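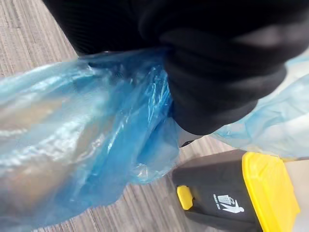

I still don't get why a half drop isn't just a diagonal stripe with extra steps, one of you wrote on the back of the February worksheet, and I've been happy about it ever since, because it's the best question this course has had. A half drop can make diagonals. So can a straight repeat, if you draw it badly! The difference is in where the copies are allowed to land, and once you can see that, you'll start seeing it on curtains, shirts, gift wrap, tiled walls and the seats of buses.

PATTERN AND REPEAT
Handout for part two: layouts, near-repeats, and cutting to match

What we mean by a unit

A unit is the piece of drawing that gets copied. It can be any size and it can hold one motif or thirty. People mix up the unit and the motif all the time (I did, for most of my first year), so keep them apart in your sketchbook. A motif is a thing you drew: a leaf, a bird, a dot. The unit is the piece of cloth or paper that has to be there before everything starts over.

To find the unit in somebody else's fabric, pick a small detail that's easy to recognize, like a bent stem or a missing petal. Move straight up until you meet the same detail again. That's your repeat height. Go back to where you started and move straight across. If you meet it at the same level, you have a straight repeat. If you meet it half a height up or down, you have a half drop.

Don't pick the biggest flower. Big flowers get reused inside one unit, sometimes flipped, and you'll stop too early.

The four layouts we're using

Straight. Copies sit in plain rows and columns. Easy to draw, easy to cut, and very good for checks, lettering and anything formal. Its weak point is lining up: a dark motif will make a dark row across the whole cloth.

Half drop. Each column slides down by half the unit's height. The eye is led on a slant in both directions, so a motif that shouted in the straight layout settles down nicely.

Brick. Each row slides sideways by half the unit's width. Same idea as the half drop turned on its side, but it feels completely different on a wall, since our eyes are so quick to find level lines.

Mirror. Every other copy is flipped. Gorgeous with leaves. Risky with faces, and hopeless with words.

There are 17 ways to build a flat pattern that repeats in two directions, if you sort them by their turns and flips. We won't go through them all, but if you like that sort of thing come and see me and we'll have a wonderful afternoon.

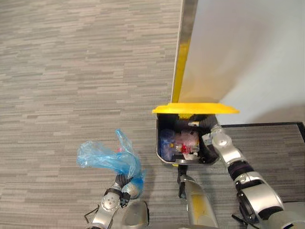 A near-repeat is a surface that looks as if it has a unit until you go hunting for one. Designers use it wherever a seam would be ugly or where a mark would show. You keep one thing steady, usually direction or length, and let another thing wander. The gray carpet under the yellow-lidded bin keeps its direction: short dashes, lighter and darker, all running the same way and staggered like bars of different shade. Try it with a pencil. Rule light guide lines across a page, fill them with short dashes, and change only how hard you press. By the fifth line your hand will want to make a rhythm, and the whole exercise is in noticing when it does. Then try again and keep the shade steady while the length wanders. You'll get a different cloth altogether, more like rain.

Three samples to compare in class

Skirine is the one with the small seed heads on cream. Straight repeat, tiny unit, and the rows are hidden by tilting each seed head a little. Hold it at arm's length and squint. The rows come back!

Jitham is the big trailing vine. Half drop, and a lovely one. Follow the stem off the right side of the unit and see where it comes in again. The join is under a leaf, where the drawing is busiest.

Parisi has the fans. It's a brick layout, and the colors are changed on every other row, so the true repeat is twice as tall as it first seems. Most groups get this one wrong on the first try. Please don't tell the people after you.

Write down for each: unit height, unit width, layout, and where you think the designer hid the join.

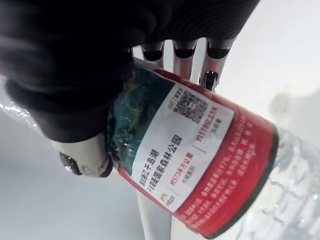

Cutting to match
Nesma Bouzid | Course notes | July 2018

Now the part where drawing meets scissors, and I love this part. Our practice paper is Dallwood, 545 mm wide, with a repeat height of 357 mm, on a 10 meter roll. The wall is 2400 mm high.

Say it's a straight match. Seven repeats make 2499 mm, and six aren't enough, so every strip is cut to 2499 mm. Four strips use 9996 mm. The roll is gone with 4 mm left over, and you may cheer.

Now say the same paper is a half drop. The strips alternate. Strip A begins at the top of a unit and strip B begins halfway down one, at 178.5 mm. If you cut A, B, A, B from a single roll, you lose a piece between each strip while you wait for the right starting point to come around:

A starts at 0 and ends at 2400
B starts at 2677.5 and ends at 5077.5
A starts at 5355 and ends at 7755
B would start at 8032.5 and end at 10432.5, past the end of the roll

So you get three strips where you had four. The fix is delightful. Open 2 rolls. Cut nothing but A strips from one and nothing but B strips from the other. Every A follows the last at 2499 mm and you have four of them again. The B roll loses its first 178.5 mm, so work out for yourselves whether a fourth B still fits. (Be careful: the last strip only has to be 2400 mm long.) We'll compare answers before anybody cuts.

Mark the top of every strip in soft pencil on the back. A half drop hung upside down can look right for a whole meter.

For next time

Draw one unit, 200 mm square, with no more than three motifs in it. Trace it enough times to lay it out straight, then as a half drop, then as a brick. Use the same unit for all of them and resist fixing it in between. Pin them up, step back as far as the room lets you, and circle any line, hole or blob you didn't plan. Bring the circled sheets along with the clean ones.

Also bring a scrap of patterned cloth or paper from home, big enough to show a full unit and a bit more. Old wrapping paper is fine. Shirts are fine too, but you'll get them back with pencil dots on them.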